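Nominating someone for a nursing school award - how much to write, and does the pinning count?

Posted in Student life > Healthcare courses

Samina Kakakhel

Hi all, quick one hopefully. I'm final year adult nursing at Drestthorpe and the nominations for the school awards have opened. There's a student in my cohort I really want to put up for the compassion one (think it's called the Khokhar Award now, it used to have a different name when my sister was there). She's brilliant on placement, patients ask for her by name, and she basically got half of us through the pharmacology resit without making anyone feel thick.

Problem is the form. It says "supporting statement, max 300 words" and then underneath "evidence may be attached". No clue what evidence means. Do I need something from her mentor on the ward? Can I even ask the mentor without it getting back to her? I'd rather she didn't know in case she doesn't get it.

Also, stupid question, but is the award given out at graduation or at the pinning? My mum is coming to one and not the other, and so is hers, and the email from the school office uses both words in the same sentence like they're the same thing. Deadline is end of the month, so May. I've got nights all next week so trying to get it done before then.

And does it matter that I'm just another student? The page makes it sound like they want lecturers to nominate. Feel a bit daft sending it if it goes straight in the bin.

Thanks in advance, sorry for the ramble, typing on the bus.

Edit: she's on the same course as me, same year, different placement circuit. Someone messaged to ask.

Elba Mansilla

Did this two years ago for a friend, and she got it. Different school but they copy each others forms I think. What I remember:

Students can nominate. Ours said "any member of the school community" and that includes you. If your page says "staff are invited to" then email and ask, but I'd bet it's just old wording. About half the winners in my year were put up by other students.

300 words is less than you think. My first go was nearly double and all of it was adjectives. Kind, caring, hard working, dedicated. The panel reads that on every single form. What you wrote up there about the pharmacology resit is better than any of that, so use it. One thing on the ward, one thing off it, then a line on why it fits the award. Get the actual wording of the criteria, usually in a pdf at the bottom of the page, and use their words back at them. Boring but it works.

Patient stuff: NO names, no ward, no bay, no "the lady with the hip". Even if it's lovely. Someone in my year had a nomination sent back because you could work out who the patient was. Just "a patient who was frightened before a procedure" or whatever it was.

Evidence. I attached a short note from the practice supervisor, three lines. She was happy to do it and kept quiet about it. Ask them to send it to you as a pdf or straight to the office, not through the placement portal, becuase the student can see things in there. That's how my friend nearly found out.

Other stuff people attach: thank you cards (cover the names), feedback from service users if the school collects it, a photo from a society stall or outreach thing. Don't go mad. I don't think they look at more than a couple.

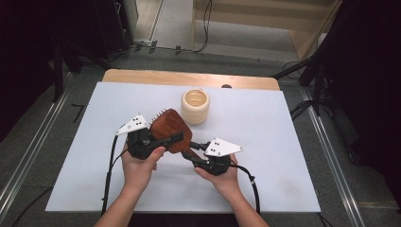 Both hands busy: a wooden brush held between two grippers.

Oh, and do the form in a separate document first, then paste it in. Ours timed out and lost everything. I'd done it at 2am after a late and I actually cried.

On pinning v graduation, no idea about Drestthorpe. Ours were separate days.

Shagufta Malik

just ring the office. they're nice. the one on the ground floor not the main uni one, main uni will tell you to check the website

Baiba Paju

I was the student rep at Drestthorpe until last summer so can help with the second bit. Sorry, on a break so short.

Pinning and graduation are NOT the same. Graduation is the university one, gowns, big hall, everyone from every faculty. Your name gets read out and that's it. No school awards there, they don't have time.

Pinning is the school's own do, in the Nirkau Building, normally the afternoon before. You get your badge, somebody says a few words for each branch, then the awards, then tea. The student awards are all given out at the pinning. So if your mum is only coming to one and you want her to see your mate get it, that one. Same for hers, though I don't know how you tell her that without giving the game away. Maybe get your mum to ask her along?

Guest tickets for the pinning are 2 each. They do a waiting list and people always drop out, so put your name down even if it says full.

Things that have changed so don't trust anyone older than me on it (incl. your sister, sorry):

The Khokhar is for undergrads only now. There's a separate one for the masters lot.

You can nominate yourself for the leadership one but not for the Khokhar.

Winners get told beforehand. Used to be a surprise, then one year the winner was on shift and not there, so they stopped that. Email goes out maybe a week before and they're asked to keep it to themselves.

If she's shortlisted she'll also get an email, so she will find out at that point. Doesn't say who nominated though, unless you tick the box. Read the tick box carefully, it's worded backwards.

Prize was 100 pounds and a certificate in my year. Might be a book token now.

Elba is right about the criteria pdf. It's under "Recognition" on the school pages and not under "Awards", don't ask me why. And yes students can nominate, I did one myself. She didn't win but she was shortlisted and was dead chuffed.

Samina Kakakhel

Oh this is so helpful, thank you all. Found the pdf, it WAS under Recognition, would never have looked there. Have messaged her practice supervisor and she's said yes already. Down to 340 words, need to lose the bit about the biscuits.

Baiba, will put both mums on the list tonight. Does the waiting list need student numbers for guests or just mine?

Baiba Paju

Just yours. And their full names, spelt right, the door people are strict.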